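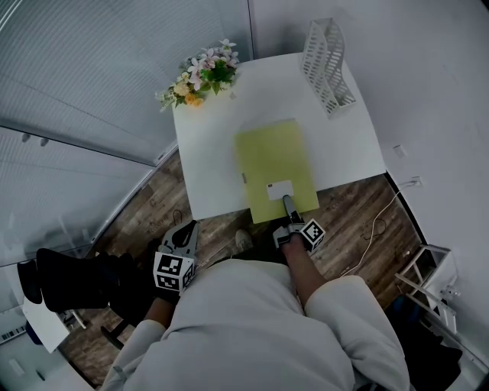 One folder, one card, one white table.

I'm going to say something unpopular at my office: I like paper folders. I like them a lot! We moved most of our stuff into Planska last October, and sure, it searches faster than I do, but I still keep a folder for anything I'll need more than twice.

My rule is one small card per folder. Name of the job, the date it came in, done. (My Espinoza folder has had the same card for 6 years and I can still read it.) People tell me this is fussy. Those same people come to my desk asking where the signed copy went.

And then there's the table. I think every office should have a plain one that belongs to no one in particular, where you can lay a folder flat and look at it. A magazine holder on one corner, some fake flowers on the other, fine. I used to be snobby about fake flowers but I've come around, they look cheerful in January and they ask nothing of me.
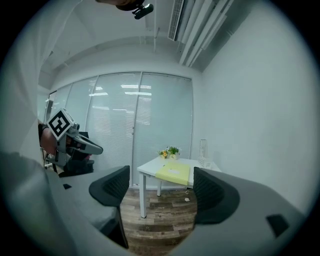
It doesn't have to be big, either. A little white table with thin legs does the job in a small room, especially a bright one with blinds you can tilt. I once priced a fancy sorting station from Brorner and closed the tab pretty fast. My table at home was 70 dollars, and it holds 4 open folders if I move my coffee.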